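The Cell That Is Rehearsed Before It Is Run

Sun 11 June was supposed to be a free day at Brinduvo. When I arrived, Tegan Hoani was already on her second tea and the simulated cell was loading on the big monitor.

The company has one real two-handed cell, and its hours are expensive. So every change in the setup is first tried in the simulator: a new position for a container, a different closing speed, a fresh calibration of the fingers. Only after 300 clean runs on the computer may the change go to the machine.

"People think the simulator is the easy part," says Hoani. "But I spend more of my week on it than on the metal. If my virtual table is 6 millimeters too low, the real hand will find out for me."

Her colleague Warrick Kerslake looks after the hardware. The two of them share one logbook, a thick paper one, and both write in it by hand. When a finger of the real hand was changed last December, Kerslake noted its new resting angle, and Hoani typed the same value into the model before she went home. She is strict with this – one forgotten number and the two cells begin to drift apart.

On the day of my visit she was checking the reach of both arms over the table. The task is kept plain on purpose, with a blue tray, a yellow container and a flat white square. The left side works at the tray, and the right hand must come to the other things without hitting anything on the way.

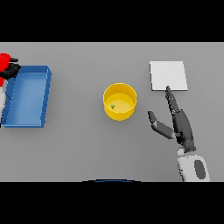
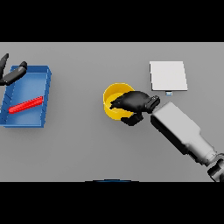 Both from the simulated cell: the right hand at the edge of the white square in the first, and over the yellow container in the second.

Fingers First, Then the Arm

Hoani always begins with the fingers. She opens and closes each one alone, reads the joint values and compares them with the logbook. This takes her 13 minutes if she is not interrupted. The arm comes later, at low speed, with every contact switched on in the display.

The thumb is the joint she trusts least. In the real hand its cable becomes longer with use, and after eight weeks the thumb closes a little late. Kerslake tightens it with a small key that he keeps on a string around his neck. Then the model must be told also, or it will promise a grip that the machine can not give.

Before lunch she changed the friction value of the right fingertips and started a new batch. Kerslake, meanwhile, had the cover off the real wrist and was cleaning old grease from the bearing with a cotton cloth. He asked her for the value, wrote it down and underlined it twice.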